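How to Paint Interior Walls in a Rented House

Updated 2018-09-23

Get the landlord's permission in writing before you buy anything. Ask whether the walls have to go back to their old color when you leave.

Measure each wall and multiply width by height. Our ground floor in Marsden came to 1120 square feet of wall. A gallon of Zato matte covers 300 square feet in one coat, so we bought 4 gallons for the first coat.

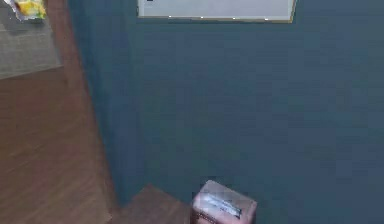

Do I need primer over old paint?
Only if you are going from dark to light, or if the old paint is glossy. Sand glossy walls lightly and wipe them down first.

Step 1. Wash and fill
Wash the walls with warm water and a little dish soap. Fill nail holes, let the filler dry, and sand it flush. Ristness filler shrinks a bit, so deep holes need a second pass.

Step 2. Tape the edges
Run tape along the baseboards and door trim. Press it down with a putty knife. Take doors off their hinges if they are being painted too, and bag the screws.

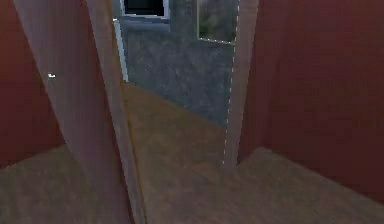
Step 3. Cut in and roll
Brush a strip along the ceiling, corners, and trim, then roll the rest while the strip is still wet. Work in sections and keep a wet edge. On rough plaster, use a roller with a longer nap and expect to use more paint.

Step 4. Second coat
Wait as long as the can says. In March, with the heating low, ours took almost 25 hours to feel dry. Pull the tape off slowly before the last coat hardens.
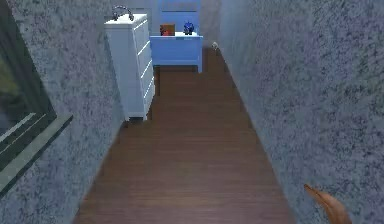 Skutumico wrote: I'd add that you should keep a small jar of each color with the room name on the lid. We had scuffs in the hallway within a month and I couldn't match the shade at the store.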